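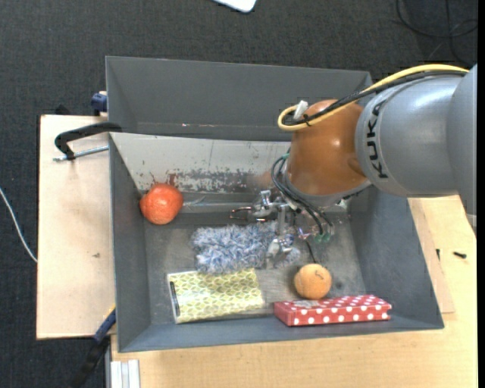
Ticket 133 – Author page: books out of order, old bio keeps coming back
Product: Zetine site builder, Author and Artist template
Site: Fotham Press, author pages
Opened: March
Priority: Normal
Status: Closed

Original report

We are a small press and we use the Zetine author template for all our writers. There are 11 author pages on the site. Three problems started the same morning, after we edited one of the pages.

1. The books on the page show in the wrong order. The second book of a horror series shows first, then a poetry chapbook, then the first book. It should be newest first.

2. The short bio at the top is the old one. We replaced it with a longer bio the author sent us. The new text shows in the editor and in preview. On the live page it is still the old text, which gives her former town and says she is working on a first novel that has been out for a while now.

3. The events box says "No upcoming events" but there are two readings entered.

We have cleared the browser cache and tried a second computer and a phone. Same result on all of them. The other author pages look fine as far as we can tell, but we haven't edited those recently.

The author has a convention appearance coming up where she is on a panel and also in costume, and the organizers are linking to this page. We would like the bio fixed first if they can't all be done together.

Support, 9:40 a.m.

Thanks for the report. We can see the old bio on the live page. Please send the following:

The theme name and version, from Settings, then Appearance.
A list of any add-ons that are switched on.
Whether the bio was pasted from another program, and which one.

Please don't delete and re-create the page. The page address would change and the convention link would break.

Customer, 10:15 a.m.

Theme is Camenzind, version 2.4. Add-ons are Flilla Events, the contact form and the newsletter box. The bio was pasted from a word processor document the author emailed to us. It has a few accented letters and a line of song lyrics in it, if that matters. She sings as well as writes, and the lyrics are from her own song.

Support, 11:05 a.m.

The accented letters are fine. We copied the page to a test site and looked at each problem separately.

Bio. The Camenzind theme has two bio fields, Short bio and Full bio. The top of the page uses Short bio. Your new text was saved in Full bio. The short one was never changed, so the live page is showing what is stored there. The preview shows the full bio in both places, and that is a bug on our side. We have logged it.

To fix it now:
Open the author page in the editor.
Click the gear next to the author's name.
Paste the new text into Short bio.
Click Save, then Publish. Save by itself only updates the draft.

Short bio has a limit of 70 words. Anything past that is dropped when you publish and there is no warning.

Customer, 11:30 a.m.

The new bio is 133 words. She won't want it cut in half. Is there a way to raise the limit? She was specific about the wording, especially the part about her costume work and the support group she sings for.

Support, 11:50 a.m.

The limit can't be changed in 2.4. You can leave Short bio blank and the theme will use Full bio at the top instead. Some sites do this. The photo will sit a little higher than the text on wide screens.

Customer, 12:20 p.m.

Left it blank and published. The full bio is live and it reads correctly, lyrics included. The photo does sit higher but we can live with that. Bio is done. Books and events are still wrong.

Support, 1:35 p.m.

Books. The order comes from the Publication date field. If that field is empty, the theme uses the date the book entry was last edited. On your page the two novels have no publication date. The chapbook has one, but it is typed as text – "spring, second printing" – and the theme can't read that as a date.

Add a date to each book using the calendar button. If you only know the month, pick the first day and check "Show month only." The note on the second printing can go in the Edition field and will show under the title.

Events. The readings were entered in Flilla Events under the author's pen name. The author page is under her stage name. Flilla matches on the exact name, so it finds nothing for this page. You can fix it in either of two ways:

Change the name on both readings.
Or open the author page, go to Linked names, and add the pen name.

We suggest the second one. It will pick up future events under either name.

Customer, 2:25 p.m.

Books are in the right order now. I added the pen name under Linked names and published. Still "No upcoming events." I waited 30 minutes and checked again. I also tried turning Flilla off and on, and that made no difference.

Support, 3:10 p.m.

Thanks for waiting. We checked the Linked names entry and there is a space after the last letter. Flilla counts the space as part of the name. Please delete it and publish again. The event list refreshes on publish, so no wait is needed.

Customer, 3:20 p.m.

That was it. Both readings show. The times are right too.

One more question before you close this. Will the other pages have the same problem with the bio? We have new bios coming in for most of our authors before the summer catalog.

Support, 3:45 p.m.

Yes, any page on Camenzind 2.4 works the same way. For each one, either paste a version under the limit into Short bio or leave that field blank. Check the live page after you publish and don't go by preview until the bug is fixed. Changing the bio won't affect the books or events on those pages.

Summary of changes

Short bio cleared, full bio now showing at top of page.
Publication dates added to both novels and the chapbook.
Printing note moved to Edition.
Pen name added under Linked names, trailing space removed.
Preview bug logged for Camenzind 2.4. No release date yet.

Customer confirmed all three items on the live page. Ticket closed 4:05 p.m. Replies to this ticket will reopen it.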